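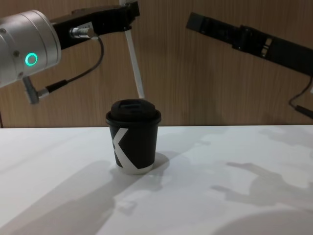

Questions we get about the Lumanlan bench

What is the Lumanlan bench?
It's a two-arm robot setup that Ramil Dizon and I have been putting together in the shared workshop at Wasa, mostly in the evenings after our real jobs. We want it to pick up a paper cup, pass it from one arm to the other and set it down again. That sounds like a small ambition, and we thought so too when we started in August!

Why a cup with a lid on it?
A bare paper cup squashes so easily, and the lid stiffens the rim nicely. It does give a finger something to catch on, though, so we bring the fingers in slowly and stop just short before closing.

What does the green ring on the wrist mean?
On our setup, green means the arm is powered and ready to take commands. If it's any other color, please leave things alone and come find one of us – we really don't mind being interrupted.

How do you keep the cables out of the way?
With slack, mainly. We leave a loose loop under each arm so the wrist can turn without tugging at the plug. Jomar Lumbao talked us out of zip-tying everything down tight, and I'm grateful, having already ruined one connector that way.

How fast do the arms move?
We run them at 10 percent speed while we're teaching a new move, and 20 once it has gone through cleanly a few times. I know, it's like watching paint dry, but you get to keep your cups.

Can I try it myself?
Yes, please do! You need to be 18 or over and have had the short safety talk from In-ho Woo, who will also show you the stop button. Bring an empty cup if you have one.

Do you share the code?
We will, once I've tidied it up enough that I'm not embarrassed by it. For now, ask Ramil and he'll happily send you a copy, comments and all.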